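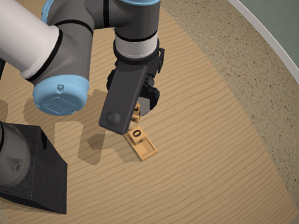
Equipment news from the automation bench

The budget for the new arm is approved! After a spring of quotes, spreadsheets and one very long phone call with Brabec about shipping crates, we have a number, a delivery month (August) and a shopping list that finally fits on one page. Thanks to everyone who sent in wishes. I read all of them, including the one that asked for two of everything.

The short version is that we're buying one arm this year, one two-finger gripper to go with it, and a pedestal mount. The second arm moves to next year's plan. I know a few of you were hoping for both, and I was too, but the money for a second one would have come straight out of spare parts and training, and we've all seen how that goes. (The old conveyor is still waiting for its belt.)

What made the difference this time was doing the task in simulation before asking anyone for a price. Anežka Tichý built the block-and-tray job in Noner over the winter, with the little numbered wooden blocks and the slotted tray, and we used it to try out mounting positions, reach and finger shapes. If you haven't sat down with it yet, please do, it's great fun. Our first plan had the pedestal much farther back, and we'd already asked for a quote on a longer arm to make up for it. Moving the base closer in the model meant the shorter arm could do the job, and the quote dropped by 9 percent. That pays for the spare fingers! 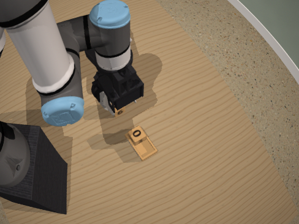 The gripper took longer to settle than the arm did. Etar and Zereo both sent proposals, and on paper they were very close. Zereo came in a little lower on the gripper itself, but the coupling was a separate line, and so was the cable, and so was the second set of fingers. Once everything was on the same sheet, Etar was ahead. So if you're pricing anything for your own corner of the shop, ask for the complete kit down to the bolts, and ask in writing. I now have a blank comparison sheet with all the lines we forgot the first time around. Write to me and I'll send you a copy.

Now the split, which people keep asking me about in the hallway. Of the total, 55 percent goes to the arm and its controller. The gripper, mount and wiring come next, and after that the table work, which turned out bigger than I'd guessed (the new top has to be stiff enough that nothing shifts when the arm changes direction). What's left is training and a small reserve. I fought for that reserve and I'd like it to still be there at Christmas, so please don't get creative.

Training comes with 8 seats. We've set aside 40 hours of bench time in August for people to practice on the real thing, and the block job will be the first exercise, same tray, same blocks. Anyone who has already worked through it in Noner will have a head start. You'll know which approach angles you like and where the elbow tends to swing.

A few things are still open. We haven't picked a guard layout, and Brabec needs floor measurements before they'll confirm the installation day. Power is fine where it is. Compressed air we don't need for this gripper, so that line is gone from the budget, hooray. And I'm still collecting ideas for next year's list, when the second arm gets its turn. Small things count too, like trays, fixtures and better lighting over the bench.

If you want one of the training seats, put your name on the sheet by the tool crib, and tell your shift lead so the hours get covered.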